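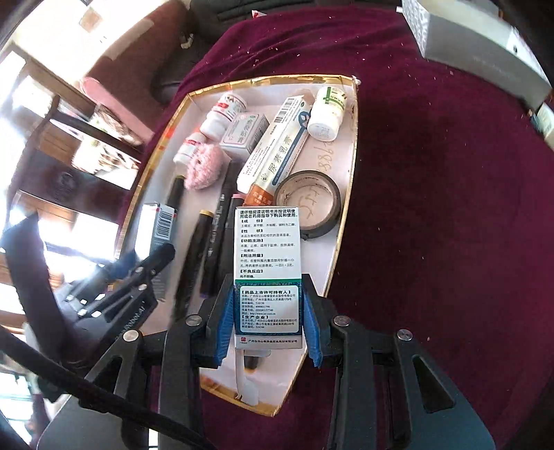
Small print has been getting smaller for as long as I have been buying things, and I think it is time we asked for some of the space back. I turned 51 in March and my eyes are not what they were, so you may say I have an interest in the matter. I do. So does everyone else who will one day reach my age. The back panel of a medicine box is the usual case: dense black text from top to bottom, in Chinese or English or any other language, with the headings in brackets and the makers' addresses and phone numbers lower down on a band of green. All of it is there, and hardly anyone over 40 can read it without holding it up to a window.

I do not blame the people who lay these things out. They are given a space the size of a playing card and a list of what must go on it, and the list only grows. A new warning comes in and no old one goes out. The front of the pack, meanwhile, belongs to the sales side and is mostly empty. There will be a name, a colour and a good deal of white. If a third of that white were moved to the back, the letters could grow by a size or two and no one would lose a sale.

The same thing happens away from the chemist's. My bus timetable in Kircombe used to be a sheet on a board. Now it is a smaller sheet on the same board, with 14 notes at the foot explaining which buses do not run and when. The one that matters to me is note 6, which says that the last bus to Sonham stops short during school holidays. I found this out at Sonham Road, on foot, with shopping. The board has room for a sheet twice the size. I have measured it.

Then there are the letters. My bank writes to say that terms are changing, and the letter itself is large and friendly. The terms come on a folded sheet behind it, in grey. Grey ink on white paper seems to me worse than small type, and small grey type ought to be sent back to whoever chose it. I did send one back. I got a polite reply, in grey.

The usual answer is that it is all on the website, where you can make the words as big as you like. That is some help to me at a desk. It is no help in a shop, or at a bus stop, or at two in the morning when you want to know whether you may take a second tablet. It is less help still to my neighbour, who has no computer and does not want one. Paper was supposed to be the thing that worked for everybody.

Another answer is to buy better glasses. I have them. I have one pair for reading and another for the car, and I still carry a magnifier in my coat. People who need all that to read a label are going to guess instead, and some of them will guess wrong.

What I would ask for is dull. Set a smallest size for anything a person needs in order to use a thing safely, and set it by testing on older readers. Print it in black. Put how much to take, and how often, at the top, and leave the rest for a leaflet inside – a leaflet can be as long as it likes, so long as it can be read. For timetables, print the exceptions next to the bus they apply to.

None of this is costly. A good deal of it could be done the next time the plates are changed, and until then I shall go on asking strangers in the queue to read things out to me. They are very kind about it, though half of them have to get their glasses out first.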